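Student Robotics Project "Fetch and Carry": Progress Report for the Spring Term
Prepared by Diệp Phan, project teacher, for the Mondolari Fund

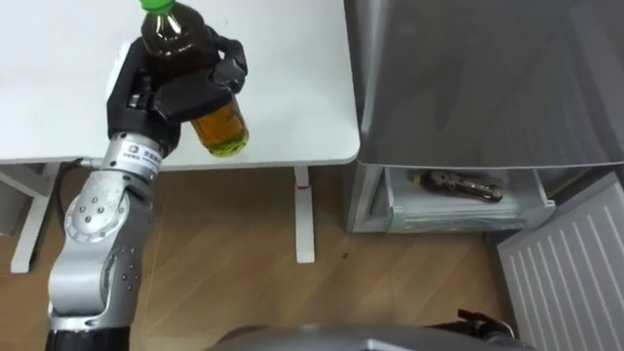 The arm holding a bottle of tea over the table, with the refrigerator drawer open at right.

12 shares | 3 comments

Dear members of the Fund,

With this report I would like to inform you about the work of our student group at Roltcombe during the past term, and about how we used the second part of the grant. The first part was described in my winter report and I will not repeat it.

1. The group

We have now 11 students. Two left us because of their exams, and three new ones joined from the electronics class. They meet after lessons and work in two teams. One team writes the program for the arms, and the other is responsible for the hands, the cables and the test area. Mr. Toàn Bùi continues to help us with the software, and he also checks every change before the students may run it at normal speed.

2. The task

The task for the competition at Plondberg is to move drinks between a table and a refrigerator drawer. The rules allow any closed plastic bottle up to half a liter. The robot must find the bottle, take it, and put it down lying in the drawer or standing on the table, as the judge asks. The bottle may not be dropped and the drawer may not be hit.

3. What was done

The students finished the grasping program in the middle of the term. At first they closed all fingers at the same moment, and the bottle often turned in the hand. Now the thumb side closes first and the other fingers follow slowly. In our last series of 30 attempts from the table, the result was 85 percent, counting half points according to the rules when the bottle is held but at a wrong angle.

Putting the bottle into the drawer is more difficult. The hand must come down between the front edge of the drawer and the refrigerator, and there is not much free room for the fingers. The students have tried three different ways to approach. The one from the side looks most promising, but it is slow and takes roughly 8 seconds longer than we would like.

Full bottles are also a problem. The students trained with empty ones for many weeks, and when we changed to full bottles the wrist went lower than the program expected. They corrected it by measuring the load before the lift. I was very pleased that this idea came from one of the youngest students.

4. Money

The grant was used for replacement finger joints, one longer cable set and the registration at Plondberg. The joints were ordered from Cheema and came three weeks late, so the hand team lost some time. The small remaining amount is kept for travel. The detailed list with receipts was sent to your office separately.

5. Next steps

Until the end of July we want to complete the drawer part and to practice with both arms together, so that one arm can open the drawer while the other is still holding the bottle. At present a student opens the drawer by hand before each attempt. We also need to write the safety document which the organizers ask for, and the first version is already with Mr. Bùi.

I would like to ask for your permission to move the unused part of the printing budget to travel. If you agree, a short answer by e-mail is enough.

With kind regards and many thanks from all the students,
Diệp Phan

3 comments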